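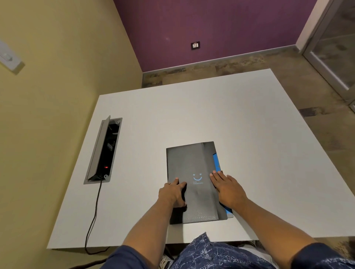 Paper That Remembers: Testing How Well Cheap Paper Holds a Fold

Student project report, Materials and Making course
Handed in 19th October

Why I picked this

I have folded paper since I was little, and I always assumed that a crease was a crease. Then in September our class visited the old Bedel paper mill, and the guide showed us a sheet that had been folded and opened so many times it had gone soft as cloth along the line. It still hadn't torn! Next to it was a newer sheet that had split after far fewer folds. They looked nearly the same to me. I spent the whole bus ride home bending my ticket back and forth.

So my project question became: what makes one paper last longer at the fold than another, and can you find that out with things you have at home?

A little background

Paper is a mat of plant fibers, mostly tiny tubes of cellulose that tangle and stick to each other as the water drains away. When you fold a sheet, the fibers on the outside of the bend get stretched and the ones on the inside get crushed. Some break, and some just slide a little. Long fibers have more neighbors to hold on to, so a paper made from long fibers usually puts up with more folding. Recycled paper has been through the process before and its fibers tend to be shorter.

There is also the grain. On a paper machine the wet pulp lands on a moving belt, and more of the fibers end up pointing the way the belt is going. Fold along the grain and you get a neat, easy crease. Fold across it and the sheet fights you a bit, and the crease can look rough — but more fibers cross the line, so it can hold together longer. I loved this part, and I now check the grain of everything, including cereal boxes and the menu at my aunt's favorite restaurant.

What I used

I tested three papers. The first was plain copy paper from Grodimport, the kind our school library keeps by the printer. The second was a cream drawing paper by Bergmann that I already had. The third was a gray recycled paper called Futano, which feels a little fuzzy and is lovely to write on in pencil.

I cut every sample into a strip of the same size, using a metal ruler and a craft knife. To find the grain I used the water trick: wet one side of a small square and watch which way it curls. The curl makes a tube, and the grain runs along the length of the tube.

How I tested

I made 6 strips of each paper, half cut with the crease running along the grain and half with the crease running across it. One fold meant bending the strip shut, running a bone folder over the crease once, opening it, bending it the other way and running the bone folder over it again. I kept going until the strip came apart under the weight of a binder clip hung from the bottom. I wrote a tally mark for every tenth fold.

My first try was a mess. I did the folding while watching TV and lost count twice, so I threw those results out and started over at the kitchen table with the radio on low. I also had to swap binder clips early on, as the big one pulled the strips apart almost right away.

In the end I did 3950 folds in total, counting the ones I threw out. The ones that counted for the results came to 2594. My thumb was sore for a while, and I would tell anyone trying this to switch hands.

What I found

The Bergmann drawing paper won easily. Its strips took 1829 of the counted folds between them, far more than the other two papers put together. Near the end the crease got so soft that the strip swung like a hinge, much like the sheet at the mill. I was so happy when I saw that.

Copy paper came second. It went quietly: a pinhole near one edge, then a little tear, then the clip on the floor. The recycled paper came last, though one of its strips did better than two of the copy paper strips, and I don't know why. Maybe a lucky long fiber or two.

Grain made a clear difference with the drawing paper and the copy paper. The strips creased across the grain lasted longer in both. With the recycled paper I could hardly see any difference. The curl in the water test was weak for that one as well, so it may not have much of a grain to begin with.

What could be better

Three strips of each kind is very few. One odd strip can pull the whole result around, and I think that happened with the recycled paper. My hand pressure changed too, since I got tired and pressed less as the evening went on. I should have mixed up the order of the papers, but I did all the copy paper first.

The papers were also different thicknesses. A thicker sheet bends around a wider curve, and it has more fibers in it, so I can't say how much of the drawing paper's win comes from its fibers and how much from there simply being more of them. And I never measured how damp the air was. Dry paper is more brittle, and our kitchen gets steamy whenever someone boils pasta.

What I want to try next

I'd like to make my own sheets from old envelopes, and then make sheets again from those sheets, to see how many rounds it takes before the fold test gets really sad. My neighbor has offered me a window screen for the mold. I also want to test a strip that has been brushed with thin starch paste, as the guide told us the mill used to coat its writing papers with something similar. I have kept the broken strips in an envelope, labeled by paper and grain direction, in case anyone in class wants to look at the torn edges under the microscope.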